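Speaker notes, coconut session, Edlow growers' meeting
Last updated: December

Start with the nut. Most people in the room grow oil palm or cassava and have not planted coconut before. Say that copra is the dried meat and that the oil is pressed from it.

Dwarf palms bear earlier, tall palms live longer. Shiela Mangubat has 60 talls and 41 dwarfs at Iline. Give her numbers, then move on.

Seed nuts: pick fully ripe, lay on their side in the nursery bed, husk left on. Of 54 nuts set at Matei, the slow ones were thrown out. Stress this. Slow sprouters make poor palms.

Pause for water. Selorm Darko takes over for drying.

Drying: split, drain, meat side up. Cover at night. Moldy copra sells low.
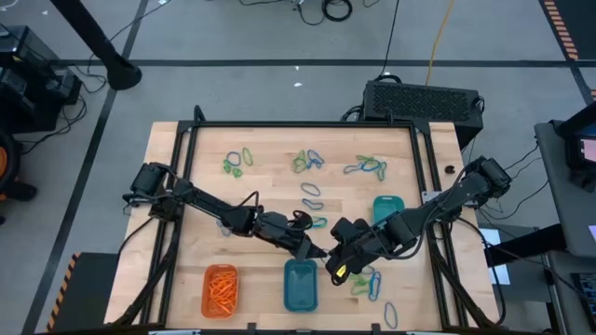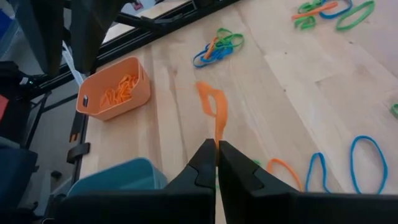

How far apart should tall coconut palms be planted?
Leave eight to nine meters between tall palms. Dwarfs can go a little closer. If you plan to grow cassava or bananas between the rows, use the wider spacing.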